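Do Mobile Players Come Back? Our Project on Drendosach

Our group spent January studying Drendosach, the free puzzle game from the small studio Zelta, and we loved every minute of it. We wanted to know why people drop a phone game after a week or two, and what brings them back. We asked 109 students at Clestside to install it and keep a short diary, and between them they sent us 720 entries!

The first surprise was spending. Most players never bought anything, and those who did usually picked the 200-coin pack (the cheapest one) right after losing a hard level. Daily rewards got people to open the game, but many closed it again within a minute.

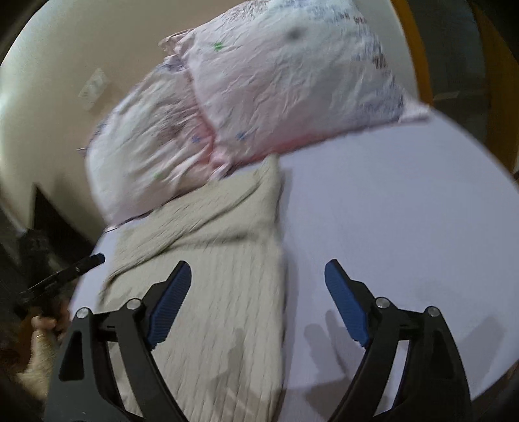

Level design was our favorite part. Drendosach has 112 levels, and the diaries get really lively once the "tidy the room" stage begins, where you sort soft household things onto a small surface. A folded beige cloth and a couple of pale pillow-like things on a rounded white table would make an easy opening board, with lots of free space left over. Later boards fill every corner, and that is where our players started arguing about strategy, which was great fun to read.

Returning players nearly always mentioned a friend who was still playing. Next we want to run the same diary with Sæther, a racing game that has no levels at all, and see if friends matter just as much there.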